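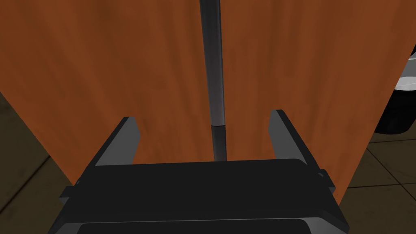
Rendered view: a metal rod in front of a wood-grain panel.

Filed under: Streaming & Distribution

Small Channels, Long Tails

Ngcobo runs 13 ad-supported channels from a single office in Flalstead. None of them has a live presenter. Each is a playlist of licensed back-catalog video, assembled overnight and sent to TV makers as a continuous stream with ad markers already in place.

The markers are where most of the money is lost. A break opens, the ad server is asked for a spot, and if the reply comes late the viewer gets a slate. Ngcobo moved its ad requests to Plukix last October. Plukix asks for each break 8 seconds before it opens and holds the reply until the marker passes. The cost is accuracy - a viewer who changes channel in that window leaves behind a filled slot with no one watching it, and the slot can't be billed.

Scale matters less than it did. A channel with 2,000 viewers at peak can stay on the air if its rights are cheap and its schedule repeats. The smallest in the group carries 100 hours of cooking programs and rotates them in blocks.

Program guides remain the weak point. Each TV maker wants its own format, and a late change to the schedule may not reach every guide before the program starts.

Search this site Go

Contact the editors | Copyright, all rights reserved | Back to top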